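Teaching by Doing: Does Remote Control Beat Hand Guiding?
Project report, Teodoro Pacheco

The claim I set out to test is one I had read in three course handouts and never seen argued: that a person can show a two-arm robot a kitchen task by remote control faster and more cleanly than by pushing the arms through it by hand. The task was sorting utensils into bins. The recording software was Prarix, the learning code was Grullutis, and neither was written by me.
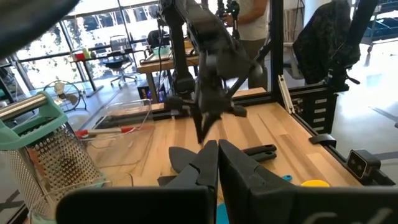
Page last changed: Tuesday, 4:12 p.m.

We recorded 900 demonstrations by remote control and 419 by hand guiding. The numbers already favor one side, and I want that on the table early. Remote control got more practice, more attention and the better hours of the day. Any comparison that skips this is selling something.

Tongs, a box grater and clear containers were all in play. Clear plastic is hard on the depth estimate, and I doubt the policy ever learned where a bin's rim was. It learned where the rim usually was. When I shifted the bins by a hand's width, success on the utensil sort fell in both groups, and the remote control group lost its lead.

The Noramby guide says pauses in a demonstration are harmless. I don't believe it. I cut the pauses out of 802 of the remote control runs and retrained, and the arms stopped hesitating over the handles. They also dropped more things. Whether that counts as better depends on who is grading.

A pile is a harder test than a neat row. The spatula overlaps other tools, and a person steering from a distance has to decide which one to free first. Two people will choose differently, and the model gets both answers with no hint as to why.

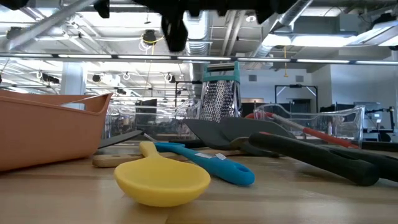 Cho disagreed with me on this point after reading the draft, saying that mixed choices are what you want, that a model fed one person's habits will only copy the habits, and that I should have recorded more operators before blaming the method. I accept the last part. The first I would like to see measured on a pile like ours, with the bins moved between runs.

Training ran for 2,308 steps in each condition. I stopped there for lack of machine time, and the loss curve for hand guiding was still going down.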